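Folding a Towel on a Soft Surface: Crease Placement and Edge Alignment
Final report, Textile Handling Project, Darkdale

1. Purpose

The project looked at how a small terry towel behaves when it is folded on a felt-covered surface. Most written folding methods assume a hard, smooth table. The Clasten laundry guide, which our course used as its starting point, gives a single method and does not mention the surface at all. We wanted to know which parts of that method still work on felt and which need to be changed.

2. Materials

One towel was used throughout the main series. It is light tan to pale orange depending on the light, with a soft pile on both faces. The work surface was dark green felt. The felt holds the pile of the towel, so a corner that has been set down tends to stay where it is. It also holds small wrinkles of its own, and these were smoothed by hand before each series.

Every trial began from one of two states: crumpled, or lifted at one point and lowered. Flat starts were dropped early because they gave almost no variation in the result.

3. Procedure

A trial had up to 4 steps: lift, lower, first fold, second fold. A result was scored on edge alignment and on the direction of the crease, each from 0 to 9. Scoring was done from the pictures after the session, with the scorer unaware of the starting state.
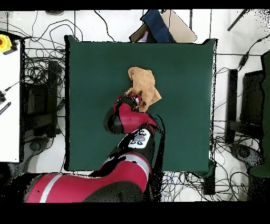
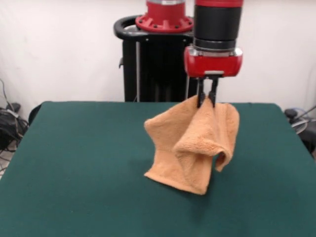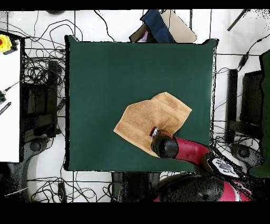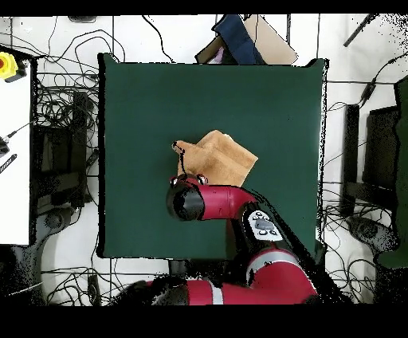

The same green surface and towel, at different points in the work.

4. Results

The full log has 2519 entries, of which 600 were scored. The remainder were duplicates or had the towel partly covered, and they were left out.

Crumpled starts scored lower on alignment. The usual fault was a corner trapped under the main body of the cloth. Once the towel had been pressed down, the trapped corner could not be pulled free without shifting everything above it – the felt gripped the lower layer and the upper layer slid.

Lifted starts scored higher, but only when the towel was held near a corner. When it was held along an edge, the cloth bunched and one side curled over on itself as it came down. A fold made on top of that curl produced a diagonal crease. Diagonal creases were the most common direction fault in both groups.

Lowering speed had less effect than expected. A slow lowering let the first side spread out before the second side touched, but the second side then landed on top of it in many trials.

5. Discussion

The Clasten method tells the reader to smooth the cloth outward from the center after the first fold. On felt this step made alignment worse. Smoothing before the first fold, starting at the corner that is already down, gave better scores. We also tried the Meléndez variant, in which the far edge is brought toward the person folding. It reduced diagonal creases but left the lower layer showing along one side.

The scoring scale is coarse. A towel with one lifted corner and a towel with a slightly rotated top layer could receive the same alignment score, although the second is easier to correct. A later version should score these faults separately.

6. Further work

A thinner cloth should be tested next. The Zatidgate workshop has a cotton dish towel with a flat weave, and a short pilot in May suggested that it slides on felt far more than terry does. The pilot log is kept with the main log but was not scored.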